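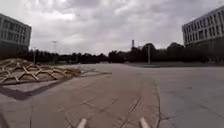
Afonso Mendes does not accept that Handuvon is a running game at all. It is a waiting game, he told me, with some running in it, and he has the play log to back that up.

Mendes has finished all 40 levels of the free browser racer from Eturik, most of them more than once. By his own tally he has restarted 234 times. The site promises "endless fun for the whole family." I asked him how much of it was fun.

"The first eight levels," he said. "You jump the crates, you grab the coins, the fox is right behind you. It works. Then you get to Cornwood and the jump button starts answering late. I thought it was my keyboard. I tried another keyboard."

Cornwood is the forest track, where the fallen logs come in pairs and the second one has to be cleared from a standing start. Eturik's help page says the delay was put there to "reward timing." Mendes doesn't buy it, and having played the track myself -- badly -- I'm not sure I do either. Some runs the fox trips over the same log as you. Some runs it goes straight through.

"Straight through," he said. "Like the log was painted on. If that's a race, I'd like to see the rules."

Then there are the coins. A pair of faster shoes costs 300 of them, and a clean run pays out so few that you either replay the opening levels or watch ads. Mendes replayed the opening levels. The shoes, he says, made no difference he could measure.

"I timed it with and without. Same track, same jumps. Maybe they look faster."

A sequel called Kirui is planned for February, with two-player races on one keyboard. The announcement talks about "smarter rivals," and I asked whether that appealed to him.

"Smarter than what? The fox wins by ignoring the logs," he said. "Let them fix that first."

He'll be playing it anyway. He has already picked his keys.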